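공유 작업실에서 로봇팔 만드는 타래 이어갑니다. 지난번 타래가 너무 길어져서 새로 팠어요. 처음 보시는 분들을 위해 한 줄 요약하면, 퇴근하고 모여서 탁상용 팔로 블록 쌓기를 시키려는 중입니다. 팔 이름은 팔렐(Palell)이고요. 제가 지었고 아무도 안 말렸습니다.

멤버는 저랑 Retno Goh 님, 그리고 원격으로 훈수 두시는 Onni Aaltonen 님. 작업실은 트레벌로우(Trevirlow) 2층 안쪽 자리입니다. 바닥이 나무라 아래층에서 누가 뛰어다니면 책상까지 살짝 울려요. 이게 나중에 중요해집니다.

일단 오늘 제일 신나는 소식부터. 손목 떨림 잡았습니다!!! 3월부터 붙들고 있던 그 떨림이요. 팔을 뻗은 채로 멈추면 손끝이 파르르 떨리던 거 기억하시는 분 계시려나.

저는 계속 기어 유격이라고 생각했거든요. 손목 관절을 일곱 번 뜯었어요. 뜯을 때마다 나사 하나씩 굴러가고, 책상 밑 기어다니고. 그런데 Retno 님이 로그를 펼쳐 보더니 미분 게인이 너무 높다는 거예요. 엔코더 노이즈를 그대로 증폭해서 모터에 넣고 있었던 거죠.

게인 낮추고 속도 신호에 저역통과 필터 걸었더니 조용해졌습니다. 허탈한데 너무 좋아요. 소리부터 달라요. 전에는 멈춰 있을 때도 모기 소리 같은 게 났는데 지금은 귀를 갖다 대야 들립니다.

제어 루프는 1000Hz로 돌리고 있어요. 여기까지 올릴 필요가 있냐는 질문을 지난 타래에서 받았는데, 블록 끼우는 작업만 보면 훨씬 낮아도 될 것 같아요. 그냥 돌아가니까 돌리는 중입니다 ㅎㅎ 나중에 힘 제어 붙일 때 여유가 있으면 좋기도 하고요.

그리퍼 얘기도 해야죠. 지금 달린 손가락은 네 번째 버전입니다. 첫 번째는 끝이 너무 뾰족해서 블록이 핑 돌아갔고, 두 번째는 출력하다가 층이 갈라졌고, 세 번째는 잘 잡는데 옆 돌기에 자꾸 걸렸어요. 이번 건 끝을 뭉툭하게 네모로 잘랐더니 훨씬 낫습니다.

손가락 도면은 Rerker라는 저장소 이름으로 정리하고 있어요. 아직 파일 이름이 엉망이라(final_진짜_v3 이런 거...) 공개는 조금만 기다려 주세요. 모서리 반경 바꾼 이력까지 다 적어 두려고요.

케이블은 아직도 고민입니다. 손목이 크게 돌 때 케이블이 당겨지면 그게 그대로 위치 오차가 되더라고요. 그래서 팔 바깥으로 느슨하게 한 바퀴 늘어뜨려 놨어요. 보기엔 좀 그런데 당겨지는 건 확실히 줄었습니다. 체인 가이드 써 보신 분 계시면 후기 좀 부탁드려요.

오늘 연습 과제는 노란 블록을 흰 판에 끼우기. 별거 아닌 것 같죠? 사람은 손끝으로 더듬어서 딱 맞추는데, 팔은 돌기 위에 비스듬히 올려놓고 다 됐다는 표정으로 손을 뗍니다. 표정은 없지만 있어요. 분명히 있어요.
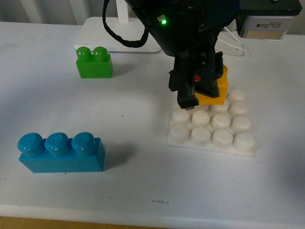

제일 골치 아픈 건 기울기예요. 블록이 손가락 사이에서 조금만 기울어도 아랫면이 돌기랑 평행이 안 되고, 그 상태로 누르면 한쪽만 물립니다. Onni 님 제안은 처음부터 똑바로 잡으려 애쓰지 말고, 한쪽 모서리를 먼저 대고 살살 눕히면서 끼우라는 것. 듣고 보니 저도 손으로 할 때 그렇게 하고 있더라고요. 와.

그래서 내려가는 동작을 두 단계로 나눴어요. 먼저 천천히 닿을 때까지 내려가고, 모터 전류가 튀면 멈춘 다음 손목을 조금 돌려서 누르기. 전류 문턱값 잡는 게 은근히 재밌습니다. 너무 낮으면 아래층 발소리에 반응해요. (바닥 얘기 여기서 나옵니다)

참고로 지금까지 저장한 시도 기록이 139개예요. 성공한 것만 남기려다가 실패도 다 남기는 쪽으로 바꿨습니다. 실패 로그 보는 게 훨씬 공부가 돼요. 어디서 전류가 튀었는지, 그때 손목 각도가 몇 도였는지 겹쳐 그려 보면 패턴이 보이거든요.

다음은 파란 블록 차례인데, 긴 거라 잡는 위치가 조금만 치우쳐도 한쪽으로 처질 것 같아요. 초록색 짧은 건 그다음. Retno 님은 초록색이 더 어려울 거라고 하고 저는 파란색이 어려울 거라고 해서 커피 내기 걸었습니다.

아 그리고 전원 쪽 물어보신 분! 라이노넨(Leinonen) 보드는 일단 그대로 씁니다. 전류 피크 때 전압이 떨어지는 건 굵은 선으로 바꾸고 나서 괜찮아졌어요. 비상정지 버튼은 꼭 손 닿는 데 두세요. 저는 한 번 의자 뒤에 두고 후회했습니다.

다음 모임 때는 문턱값 자동으로 잡는 스크립트 짜 볼 거예요. 비슷한 거 만들고 계신 분들 답글 주세요, 손가락 모양 자랑도 환영!! 저는 이제 책상 닦고 집에 갑니다.

이 작성자의 최근 타래
손목 관절 일곱 번 뜯은 기록
그리퍼 손가락 출력 실패 모음
3월 작업 일지: 떨림의 시작
굵은 선으로 바꾸고 나서 달라진 것
책상 위 비상정지 버튼, 어디에 둘까

문의는 쪽지로 주세요 | © Palell 작업 타래 | 맨 위로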